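Skedport Cloth Handling Study: Frequently Asked Questions

What is the study about?
The study examines whether demonstrations recorded with hand-held grippers can be used to train a two-arm robot to fold garments. It is conducted by the Flustis laboratory under the direction of Dr Rūta Luik.

How are demonstrations recorded?
A demonstrator works at a table with a gripper in each hand. Each gripper carries its own wide-angle camera, and the two recordings are synchronised before processing. Sessions are limited to 14 demonstrations, followed by a rest period.

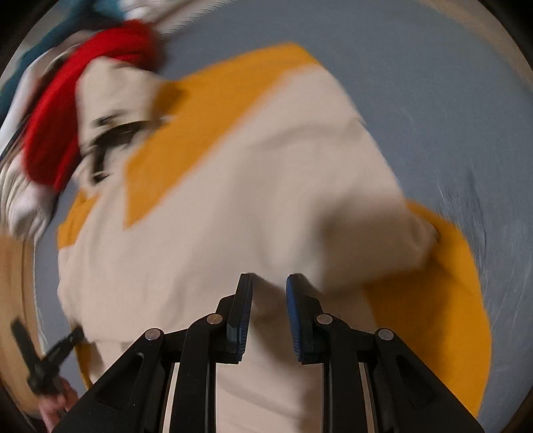 Demonstrators are asked to work at their ordinary pace. Recordings in which a fold is abandoned and begun again are retained and labelled, as the method learns from corrections as well as from direct folds.

How much data does the method require?
The current policy was trained on 300 demonstrations. An earlier version trained on 200 performed acceptably on tea towels but poorly on jumpers and other garments with sleeves.

What result has been achieved?
In the August evaluation, the robot completed 73 per cent of trials to the standard set out in the protocol. Most failures occurred at the first grasp - typically when two layers were picked up instead of one.

Does motion blur affect the results?
To a degree. Heavily blurred segments are given less weight in training, but they are not removed. The weighting procedure is described in the Mahasneh technical note.

May other organisations use the data?
Access is available to universities and public research bodies under a signed agreement. Commercial enquiries are considered separately.

Who should be contacted?
Requests for data should be addressed to Aigars Kazlauskienė, Data Access Officer, Flustis laboratory.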